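Forums > Automation and Handling > Shows, Visits and Open Days > Tullbridge open day: pick and place demo

**mk_fettler**
Went to the Tullbridge open day and spent most of it at the small manipulation bench, so these are my notes for anyone who could not get there. I buy handling kit for a packing site, so my interest is narrow: soft, round items, mixed sizes, no fixed pitch.

The bench was one arm with a two-finger parallel gripper and a camera at the wrist. Seul-gi Lim ran it and took questions throughout. The task was fruit, on and off a plate. No conveyor, no vision tunnel, no guarding beyond a line on the floor and a reduced speed limit.

The work surface was flattened cardboard with blue painter's tape stuck on it to mark out zones. I asked whether the controller used the tape. It does not. The tape is for the person resetting the bench, so that start positions stay within known limits from one run to the next.

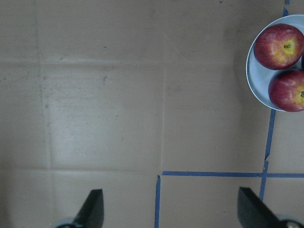

Cycle time was the weak point. They quoted 30 seconds for one apple, approach to release, and my own timings were no better than that. The approach is quick enough. Most of the time goes on the last part of the descent, where the arm slows and corrects before it closes.

Grip force was capped in software. I did not get a figure for the cap.

**Dunmore_P**
30 seconds an apple is not a product. A suction head on a delta does that job many times over and has done for years. What was the point of showing it?

**mk_fettler**
It was not shown as a product. The sheet on the bench said "development work". The point as I took it was that no positions were taught. Plate moved, fruit moved, same program.

**Dunmore_P**
Any decent 2D camera with a calibrated plane will give you that. Fruit on a flat board of one colour is about the easiest segmentation job there is.

**lathe_and_order**
Was there too, later in the day. Dunmore is right about the flat board but wrong about the calibrated plane. Old cardboard is not a plane. It has folds in it and it lifts when you lean on the bench. If they were working from a fixed Z they would have been driving the fingers into it, and I did not see that happen in the time I stood there.

What I did see was two failed grasps on apples that were touching. One finger came down on the shoulder of the second apple and the arm backed off and tried again from a different angle. Second try was fine both times.

**mk_fettler**
I asked about touching fruit. Seul-gi Lim said it is their most common failure, and that the fix they are working on is choosing the wrist angle so that the fingers close across the free sides. Blade-type fingers need a gap to get into. Thinner blades would help but they mark the skin.

**Ceron_user**
Did they give a success rate, or was it the usual "very reliable"?

**mk_fettler**
They gave a count. 2223 logged grasps on the current version. No split between clean first-time picks and retries, which I asked for and was told would be in a write-up in February.

**Ceron_user**
Then the count tells you very little. We had the same at Sanholm. A big number of attempts, retries counted as passes, and when we ran our own 900 on the line the first-time figure was well below what we had been led to expect. Ask for first-time only, and ask who did the resets.

**lathe_and_order**
Fair. For what it's worth the resets I watched were done by hand between every run, and the fruit went back to much the same place each time. I would want to see it tipped out of a crate.

**Dunmore_P**
Which is my point. Put it over a crate with leaves and stalks in it and then quote me a time.

**mk_fettler**
Agreed on the crate. I do not agree that it makes the bench worthless. I have a line where the product changes twice a shift and the re-teach costs more than the slow cycle would. For the main line, no, I would not look at it.

**Lindsay_maint**
Any detail on the finger pads? We lose more time to worn pads than to anything the vision does.

**mk_fettler**
Flat black blades with squared ends. I did not get the material or a service interval. I will email and put the reply in this thread.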